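Skemora open day, 22nd September. I've been wanting to see inside this place for ages and I finally got a spot on the afternoon tour. Thread, because I took far too many notes!

First up, the building. Skemora is upstairs from a tile showroom in Jidham and I walked past the door twice. Inside it's all grey carpet and yellow floor tape, and you get a lanyard and a very good scone.

They run the tour in groups of 5, so you get properly close to everything. I'd pictured standing behind a rope at the back of a hall. Nope – chairs right there, ask what you like.

My favourite stop was the card table. Trading cards, a cardboard tray with dividers, and a robot hand in a dark grey glove doing the handling. I could have watched it all day (I stayed for almost 30 minutes and missed the talk next door).

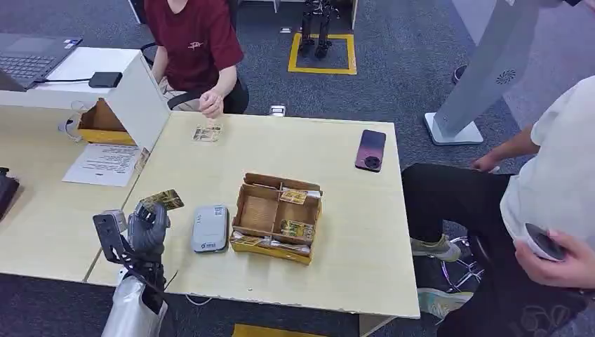
Flater: Oh I'm so jealous, cards are horrible things to pick up! I can barely get one off a flat table with my own fingernails. Did they say if they'll run it again?

Yes! There's another open day in October. Same format, and they're hoping to add an evening group for people who can't get away from work. Bookings are through the Skemora page.

I asked what they find hardest and the answer was thin, flat stuff. Cards, envelopes, a single sheet of paper. A mug is easy by comparison, which I would never have guessed.

We also got a good long look at the hands themselves. I love the joints, all those little seams where the pieces meet. And the sleeve further up looks like an accordion!
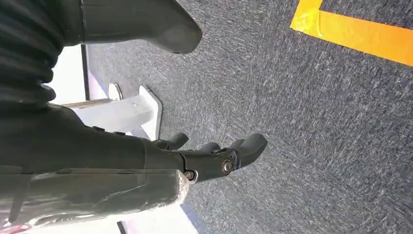
Fingers out over the carpet, Skemora open day, Jidham.

Tips if you're going in October: parking out front is limited to 2 hours, the number 4 bus stops at the corner, and wear something warm because the air con is fierce. I'm already booked in again.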